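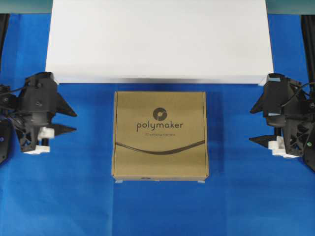 Hi all, and sorry this one is landing a week later than I promised. The second half of the grant came through in January, the seed order went out the next morning, and then I spent most of February with a cold and a spreadsheet, so the writing slipped. Anyway, this is report number two on the Orkness bean and squash project, and there's a fair bit to tell you.

The short version is that we're in decent shape. We grew out 49 varieties last season, which was three fewer than the plan said, and 41 of them gave us enough good seed to store and share. The other eight need another year. I know the proposal said we'd have everything bulked up by now, and I'd rather tell you straight that the proposal was optimistic.

The growing season

Spring was wet. The lower field at Eltent sat under water for most of April and we couldn't get the tiller on it until well into May, so the pole beans all went in late. I moved the early ones up to the terrace beds, where the soil is thinner but at least it drains. They did fine up there! Better than fine for the speckled ones, which put on pods like they were being paid for it.

The squash was a different story. We had vine borers in the first planting and lost a whole row of the gray winter squash before I figured out what was going on. I replanted from the backup packet in June and got fruit, but a lot of it was still green when the frost came. Seed from green fruit doesn't keep well, so I've left all of it out of the totals. If you're comparing this with the table in my first report, that's the main reason the squash number went down.

Hand pollination took much longer than I budgeted for. You have to tape the blossoms shut the evening before, then be out there by 6 a.m. to open them up and do the job before the bees get going, and then tape them again. I'd put down two mornings a week for it. It was closer to five in July. I haven't charged the extra hours to the grant, but I've written them into the plan for next year so we don't fool ourselves twice.

Germination tests

These are finished for the beans and about half done for the squash. I used the paper towel method for everything, same as before, and kept the towels on the shelf over the water heater. Most of the bean lots came up above 90 percent. The oldest lot, the one from the Liu farm, only managed 31 percent, and I was thrilled with it, because that seed had been sitting in a coffee can in a barn for longer than I've been gardening. Every plant we got from it went into its own short row with a good gap on both sides, and the seed from those is stored separately and won't be shared until we've grown it one more time.

The seed library

This is the part I get asked about most. We opened the lending drawers at the Orkness library in late fall, and by the end of January 877 packets had gone out. I'd guessed 300 for the whole winter, so I ran out of envelopes and had to order more in a hurry (that's the odd little charge in the supplies line). We've signed up 103 households so far. Not all of them will bring seed back, and that's fine, that was always going to be how it works. I would like to see a third of them return something in the fall.

One thing I'd change is the labels. The first batch had the variety name and the year and not much else, and people kept coming back to the desk to ask whether a thing was a bush or a pole. The new ones say so in big letters, plus how far apart to plant and whether it'll cross with the neighbor's. Squash packets also get a line about taping blossoms, which I suspect most folks will ignore.

Money

Total spent to date is $1,375 under this half of the grant. The biggest pieces were drip line for the terrace, the storage jars, and the deer fence repair, in that order. I bought the jars used from a bakery in Plodatberg that was closing, and that saved enough to cover the second round of envelopes. Receipts are in the shared folder. One of them is hard to read where I spilled coffee on it, but the card statement is right behind it and shows the same amount.

I'm asking for one change. The original budget had a line for an outside germination lab, and I'd like to move that money over to fencing. The home tests are telling us what we need for now, and the deer are — how do I put this — very interested in the terrace. If that's a problem, let me know before April and I'll leave it where it is.

What's next

The eight short varieties go in first, and they get the terrace. The winter squash is moving to the Eltent field, planted two weeks later than last year to try and dodge the borers, with row cover on until the blossoms open. I want to try a trench along the north side of that field before the rain starts. It's a shovel job and I'm not looking forward to it.

I also still owe you the growing guide. The bean half is drafted and it's too long, so I'm cutting it back to something a person could read standing in the garden. The squash half is mostly notes on the backs of seed packets at this point. You'll have both by the end of June.

If you'd like to come see the beds, July is the best time. Bring boots, the path by the gate never really dries out.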